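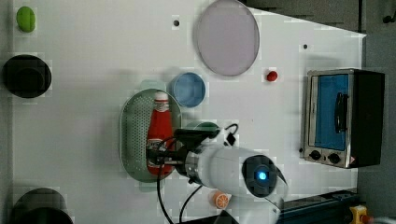

The ketchup bottle and oval colander in use on the Granmont test table.

Granmont sets out how its table-top arm is kept in order, and what that does not prove

Granmont has published the upkeep sheet for the single-arm kitchen cell at its Brunduvov workshop. Buyers have heard a good deal from the trade about robots that look after themselves. The one in Brunduvov does not, and the company would prefer to say so before a customer finds out on a Tuesday morning.

The sheet runs from switching on to the end of the shift. The arm is brought up with the table clear of hands, the stop button is tried first, and the two gripper fingers are opened and closed with nothing between them. Only then is the arm given something to hold. A squeeze bottle is the usual choice, as its smooth sides show up worn finger pads sooner than a bowl or a plate will.

Cables get more space in the sheet than the arm itself. Granmont's fault log for the cell holds 120 entries, and the largest group concerns leads that had snagged, worked free at the connector or been put back with too little slack. None of these faults was found by software. They were found by somebody looking.

Pads are changed every 2,000 grips, whatever they look like. An earlier version of the sheet left the matter to judgement, and pads stayed on far too long. After each change the arm repeats a set of 400 grips before it goes back to normal work. Granmont makes no claim that these figures suit any other machine. They come from one cell, on one table, with one set of toy food and tableware.
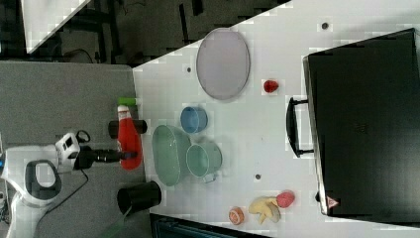
Loubna Radwan was unconvinced that a fixed number helps. A pad that spends its day on bowl rims wears in a different place from one that squeezes bottles, she said, and she would sooner see the pads swapped left to right halfway through and the wear written down each time.

Granmont accepts the point about writing it down and has added a column to the sheet. It has not adopted the swap. Trials by its parts supplier, Todorova, are still going on, and early results from a supplier of pads should be read with some care.

The upkeep sheet, number 888, is free on request from the Brunduvov workshop. Service visits are charged as before.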